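Streaming a suburban football final on a modest budget

Our club streamed its own grand final last season, and three people from other clubs have since asked how the setup worked. I said I would write it up. What follows covers the equipment, the network, the delay and the numbers, in the order they caused me trouble.

The brief from the club was short. Ground capacity for the final was capped at 624, and the members list is a good deal longer than that. The overflow would go to the clubrooms and a big screen, with a public stream for anyone at home. I was asked to do it on the Monday before the game. Filipa Loureiro, who had called matches for us on and off for years, agreed to do commentary as long as she could bring her own headset.

Capture was two cameras. Camera one sat on the scaffold at halfway and followed the ball. Camera two was a locked-off wide from behind the northern goal, used for replays and as a fallback when the operator on camera one lost the play, which happened four times. Both ran at 1080p and 50 frames per second. I had considered dropping to 25 to save bandwidth, but a ball struck hard across a wide shot at 25 breaks up badly, and people notice that well before they notice a lower resolution.

Both feeds went by cable into a Gruseck switcher on a trestle under the grandstand. The Gruseck has one irritating property: it assigns audio to whichever input was plugged in first, regardless of what the menu says. If you own one, power it up with the commentary feed connected and nothing else. Then add the cameras. I lost most of the reserves match working that out.

Encoding was done on a laptop running Patow at 6 Mbps, constant bitrate. Variable bitrate looked better in testing at home and worse at the ground. The uplink was a bonded pair of 4G modems, one on each carrier. On the Wednesday, with the ground empty, the pair gave me 31 Mbps up. At kickoff, with every phone in the place awake, it was 9. There was enough headroom, but only just, and I would not go in again without a wired fallback to the canteen.

The scoreboard overlay was built by hand. Mitasura offers a template that reads the clock over serial, but our scoreboard is older than the template supports, so the clock was started by a person pressing a key on the referee's whistle. It drifted two seconds by half-time and was corrected during the break.
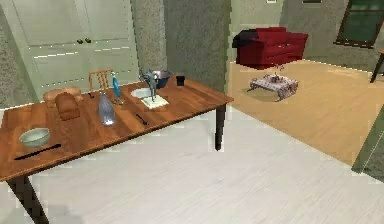
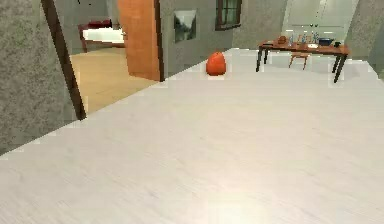
Two renders: the dining table, and the doorway through to the next room.

Latency was the part I underestimated. The public stream ran 22 seconds behind play. In a lounge room that does not matter. In the clubrooms, 80 metres from the pitch, it matters a great deal, because the crowd outside cheers a goal and the crowd inside then watches it being built up from a throw-in. For the first half that is exactly what people got. At half-time I ran a direct feed from the switcher to the projector over a spare length of coax and took the delay down to under a second. It should have been wired that way from the start – the cable was in my boot the whole time.

Peak concurrent viewers on the public stream was 733, reached in the second minute of extra time. Total unique viewers for the day came to 1,219. The analytics page counts a reload as the same viewer if the cookie survives, so I trust the first number more than the second. Average watch time was almost an hour, which is long for us. Extra time helped.

Two dropouts were logged. The first lasted four seconds and came from a modem switching towers. The second lasted 38 seconds and was mine: I stood on the power board.

Ostermann, who hired us the projector, charged the weekend rate with no bond. The modems were borrowed. The only thing purchased outright was a drum of cable and a rain cover for camera one, and the rain cover stayed in its bag.

Changes for next season: direct feed to the clubrooms from the first whistle, a second battery for the scaffold position, and a proper talkback line so the camera operator can hear Filipa. She spent ten minutes describing a substitution on the far wing that no viewer could see.

We lost 3–2. The full replay is still up on the club page, minus the 38 seconds.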